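Kitchen and Workshop Tips: House Rules for a Robot Arm on the Counter

Last updated: March

A small robot arm for the home arrives with a folded sheet of safety advice, and the sheet is mostly about protecting the seller. The Culivent booklet runs to 34 pages and spends two of them on kitchens. One says to keep the work area "suitable." Suitable for what, it doesn't say. Below are the rules I'd keep, and a few I'd throw out.

Tape the reach on the counter. Run the arm slowly with nothing in the gripper, all the way out on every side, and put painter's tape a hand's width past the farthest point. Knife block, glassware and paper towels live outside the tape. Do it again whenever you change the gripper, as the fingers come in different lengths.

Put the stop button where your free hand goes. The stop in the phone app doesn't count. I want a real button, screwed or clamped down, and I want to hit it once at the start of every session while the arm is moving. If it coasts, it goes back in the box.

Don't trust "food safe" on a gripper. Ask which part. The pads may be fine and the screws behind them a trap for dough and grease. Pads that don't come off for washing stay out of the kitchen and go to the workshop, where they can sort bolts.

"Collaborative" is a sales word until you've seen the whole setup. An arm that's gentle by itself is a different thing holding a paring knife or a hot pan. Good practice is to judge the arm, the tool and the job together. Most home sellers judge the arm and quit there.

Skip the certificate stickers. A Gasdale kit I looked at had a shiny one with no number of any standard on it. Ask for the number. If you get a brochure back, you have your answer.

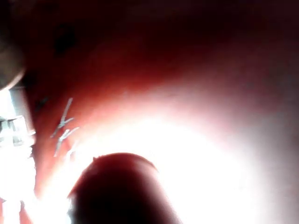

Wrist cameras get sold as a safety feature, and I wouldn't write a single rule that leans on one. The idea is that the arm sees your hand and holds off. Up close it may not see much of anything. With a strong light shining through a red surface, the middle goes to plain white, the top goes nearly black, and what looks like the arm's own fingertip is a dark lump against the glare. Try telling a thumb from a tomato in that. So light the job from the side or above, check the view on a screen before you start, and keep the tape and the button no matter what the camera promises.

Keep a log. Date, job, anything odd. My Nishimura arm has 288 runs in a school notebook, and the odd column has been more use to me than the booklet.

Unplug it to clean it. Standby is not off. Wipe the joints with a damp cloth, never a spray, and let the fingers dry before they go back on.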